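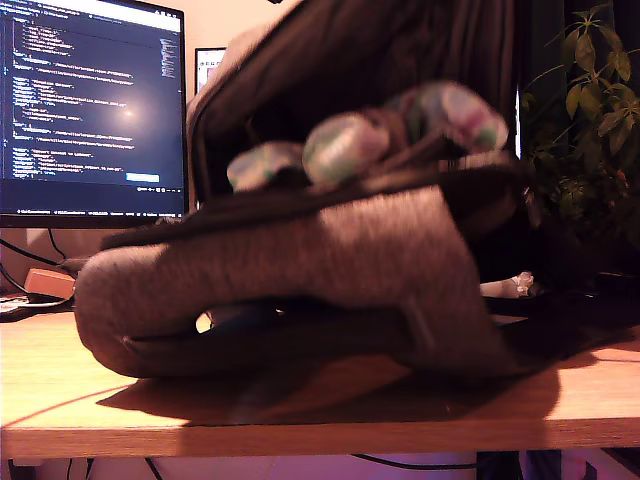
Felt gets dirty slowly, and then one morning you notice it's filthy. I have felt things all over the house now (desk mats, a glasses pouch, a pair of slippers I should have thrown out years ago) and I've ruined enough of them to have opinions.

First, the dry stuff. Most of what's wrong with gray felt is lint, crumbs and hair, and water only glues it down. Go over it with a soft clothes brush, all in one direction, then a lint roller. Don't scrub back and forth! That's how you get pills. If you already have pills, use a sweater shaver with a very light hand and keep the felt flat on a table while you do it.

For a spot, I use cool water with a drop of wool wash on a white cloth. Dab, wait, dab again with plain water, then press with a dry towel. My bottle is Fludero and it's fine, but any gentle one will do. Go easy – I once put in a proper glug and spent the whole evening getting the suds back out. Dry it flat, away from the radiator. Coffee with milk in it needs a second round the next day.

Wax is different. Put the whole thing in the freezer for 50 minutes, snap off what you can, and then lay brown paper over the rest and use a barely warm iron. Move the paper as it soaks up the wax.

Bags are next on my list every December, when I finally empty mine out. Turn the pockets inside out, shake them over the trash, and vacuum the seams with the narrow nozzle. For heavy twill I mix 2 teaspoons of mild soap into a bowl of lukewarm water and use an old nail brush, working with the grain. Test it somewhere hidden first, especially on dark colors. I clean around patches and badges with a cotton swab and leave the glue alone. 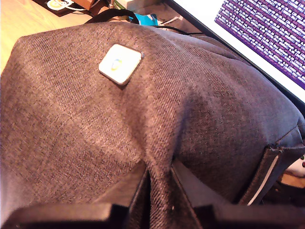
Clondine wrote in to say that white vinegar beats soap for the smell in an old bag: one part vinegar to four parts water, sprayed on the lining only, and then hung outside by the bottom loop so the air gets in. I tried it on my gym bag and it did help, though the hallway smelled like pickles until bedtime.

Straps need more soap than anything else, by the way. All that neck and hand grease! Do them twice, rinse with a wet cloth, and clip them to a hanger to dry.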